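The card shelf experiment, part one

I've had the same shoebox of trading cards since we moved into the Sternden building, and in January I finally got fed up with digging through it. The cards in it come to 937, and I like 29 of them enough to want them standing up where I can see them!

So I've gone cardboard. Plain brown corrugated, cut into thin strips and crossed over each other until you have rows of narrow slots. I love this stuff – it's light, it's cheap, and if you ruin a strip you cut another one. The gold-and-black cards went first, because they look so good against the brown.

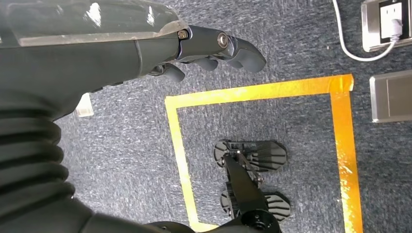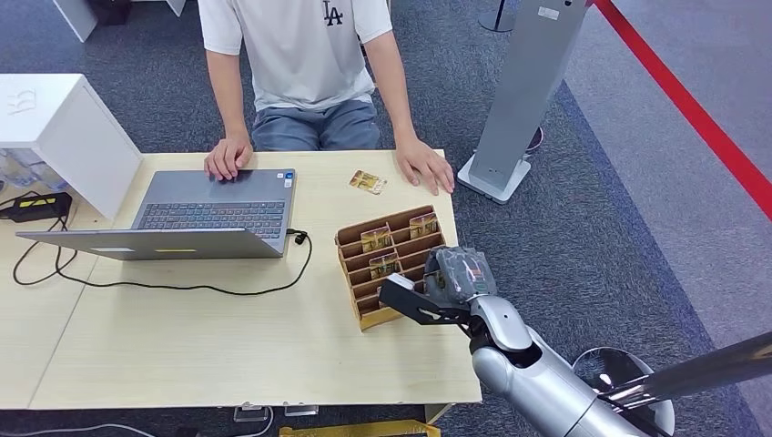 Things I'd change already

The slots want to be a tiny bit wider. A bare card stands up nicely, but I also keep a few in Tirnetti sleeves and those take some persuading. I'm going to add 2 mm next time and see how that feels.

I'd also like more height at the back, so the rear rows don't hide behind the front ones. The Simões pattern I started from is completely level (great for a drawer, less great for showing off).

Next up is a second organizer for the Rendon set, which has up to 10 cards per color and the prettiest backs of anything I own. I've got the strips marked out already and I can't wait to start cutting!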